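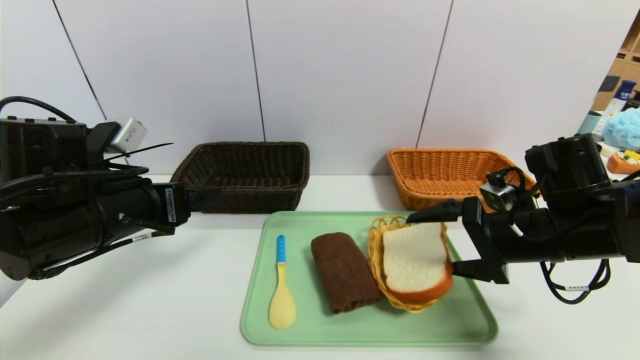
A bandeja verde-menta com a colher de arroz, a toalha enrolada e o cestinho do pão; ao fundo, os cestos maiores.

Há casas em que o café da manhã começa pela cafeteira e há casas em que começa pela bandeja. A minha, confesso, demorou muito a descobrir que pertencia ao segundo grupo. Durante anos comi o meu pão de pé, encostada à pia, com as migalhas caindo onde bem entendessem, e foi preciso uma temporada longa de visitas à cozinha de Eun-ji Moon para que eu começasse a olhar para uma bandeja como se olha para uma mesa pequena, que a gente pode pôr, tirar e guardar.

Eun-ji nasceu em Paju, na Coreia, e há muitos anos dá aulas de arrumação doméstica num sobrado que batizou de Zanitz, palavra que não quer dizer coisa nenhuma e que ela escolheu porque gostava do som. As aulas são pequenas e sem pressa, e quase sempre acabam com alguém comendo o material didático. O curso de março foi sobre armários; o deste fim de ano é todo dedicado aos cestos e às bandejas, assunto que parece pouco e que, garanto, rende uma tarde inteira.

A primeira lição é escolher poucas peças e dar a cada uma o seu lugar. Na bandeja de plástico verde-menta, bem clarinha, de cantos arredondados e borda levantada, a colher de arroz fica à esquerda, com o cabo azul-claro para cima. No meio vai a toalha marrom-escura, enrolada num pacotinho comprido. À direita, o cestinho oval de trama aberta, onde mora a fatia de pão branco. Eun-ji gosta dessa ordem e a repete com as alunas até que as mãos aprendam sozinhas — mas se alguém prefere o pão do outro lado, ela não briga.

A toalha merece um parágrafo só dela. Eu sempre dobrei toalha em quatro, como minha mãe e minha avó, e levei um susto quando vi que enrolada ela ocupava metade do lugar e ainda servia de divisória entre uma coisa e outra. O jeito é este: estende-se a toalha, dobram-se as duas laterais para dentro, alisa-se com a palma da mão e enrola-se sem apertar demais. Se ficar torta, desenrola e começa de novo. A cor escura foi escolha dela, para conversar com o cesto de vime e perdoar um pingo de café.

Perguntei pelos cestos maiores, os retangulares, que ficam encostados lá atrás, e a resposta veio em forma de história. Os primeiros que Eun-ji teve vieram de uma lojinha chamada Skamex, que já fechou, e custaram 800 cada um, numa época em que isso lhe pareceu um desaforo. Levou dois mesmo assim. Usou para revistas, depois para novelos de lã, depois para batatas, e hoje diz que um cesto bom troca de profissão várias vezes na vida. (Os meus, comprados depois da segunda aula, já foram promovidos de guarda-meias a fruteira.)
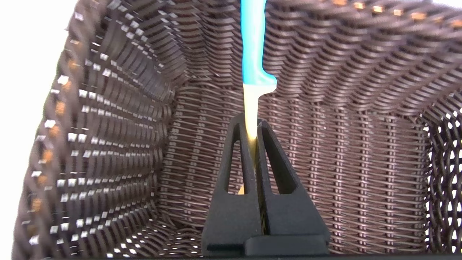

Cabo turquesa e lâmina creme contra a trama marrom-escura do cesto.

O interior de um cesto escuro é um fundo generoso, e qualquer cor viva fica bonita ali dentro. O turquesa do cabo da faca salta aos olhos, e a lâmina, de um creme que vai puxando para o amarelo, parece até mais clara contra a trama. Eun-ji faz questão desse contraste por um motivo bem prático: o que se enxerga depressa, se guarda depressa. Numa gaveta cheia de talheres cinzentos a gente remexe, resmunga e acaba pegando o garfo errado.

Para as facas de verdade, afiadas, ela tem outra regra, e nisso é severa: cesto aberto, nunca. Vão para um suporte ou para uma gaveta com divisória, longe do alcance das crianças. No cesto ficam as coisas mansas, de mexer sem olhar muito.

Depois vem a limpeza, de que quase ninguém gosta de falar. O vime se limpa com um pincel macio e seco, desses de pintura, passado no sentido da trama. Se houver mancha, um pano bem torcido e depois sombra e vento, jamais sol forte. No cestinho do pão vale bater o fundo com a mão sobre a pia todos os dias, antes que as migalhas se instalem. A bandeja de plástico é a mais fácil da família — água morna, sabão neutro e pronto.

No caderno de receitas de Eun-ji, que ela chama de Stevetero por razões que se recusa a contar, há uma página só de desenhos de bandejas, feitos a lápis: a do chá, a da sopa, a de quem está de cama com gripe. Pedi para copiar a da gripe. Ela arrancou a folha e me deu.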